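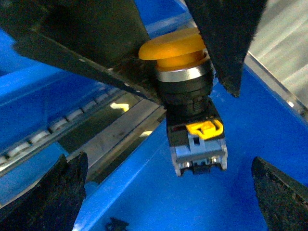 Wanted: People Who Doubt That Walk Buttons Do Anything

January 2023
By Aoi Miyazaki

Search this site
Enter keyword
Go

You have pressed one. You stood at a corner in the cold, leaned on the button, and waited. The light changed when it felt like changing. Maybe you pressed it again, harder, as if that would help. Then you crossed and forgot about it until the next corner.

The town of Norker says its crossing buttons work. The newsletter says so, and so does the sign bolted to the pole on McPhee Street. I have lived here long enough to want a second opinion, and Kiyoshi Hayashi, who edits the other half of this site, wants one too. We are looking for people to help us get it.

What we are asking for

Ten people who walk around town anyway. You pick a crossing you already use. Over three weeks in February you time your waits, half of them with the button pressed and half without. You write down the wait, the time of day and whether a car was already sitting on the side street, which can set off a light by itself. Then you send us the sheet.

You will need a watch or a phone with a stopwatch. Paper forms are fine. We tried a phone app last year for the bus shelter survey and lost a week of entries, so please do not offer to build us one.

Who should apply

Doubters are welcome, but so are people who swear the button by the library works every time. A group made up only of grumps would find what grumps expect to find, and the town would be right to ignore it. If you have already made up your mind and can't bear to write down a number that goes against you, please sit this one out.

You should be 18 or older and able to visit your crossing at least five times a week. Early risers are especially useful. I have a hunch that some of these lights run on a fixed timer all day and only listen to the button at night, and a sheet full of lunch hours won't tell us much about that. Wheelchair and cane users, please write to us even if your schedule is patchy. The length of the walk signal matters as much as the wait for it, and the town's newsletter has nothing to say on the subject.

What you get

Not a lot. There is a small thank-you payment from the Cukik Fund, which gave us a grant without asking what we hoped to find. I asked twice. It will cover coffee and maybe new gloves. Your name goes in the report if you want it there.

We can't promise the report will change anything. The last one, on bench repairs, got a polite letter and no benches. Anyone who tells you that a spreadsheet will fix a street has something to sell.

What we won't do

We won't open up any signal boxes, and neither will you. We won't ask you to cross against the light to save a trial. If traffic is bad or the sidewalk is ice, go home and leave the line blank. A blank line is worth more to us than a guess, and I can usually spot the guesses: they all end in zero or five.

We also won't hold back the results if they turn out dull. If every button in Norker does just what the sign says, we will print that in the same size type.

How to apply

Write to Kiyoshi through the contact form and put "Buttons" in the subject line. Tell us which crossing you would take, when you normally use it, and what you think we'll find there. We keep that last answer sealed until the sheets are in. A few lines will do. No resume, please.

We will hold one meeting before the start, in the back room of the Mimport Cafe, to hand out forms and argue over when a wait begins. I say it begins when you reach the curb. Kiyoshi says it begins when you press. Bring an opinion.

Recent posts
The Bench Report, and the Letter We Got Back
Bus Shelters: What We Lost and What We Kept
Does Anyone Read the Parking Signs on McPhee Street?
Letters: In Defense of the Library Crossing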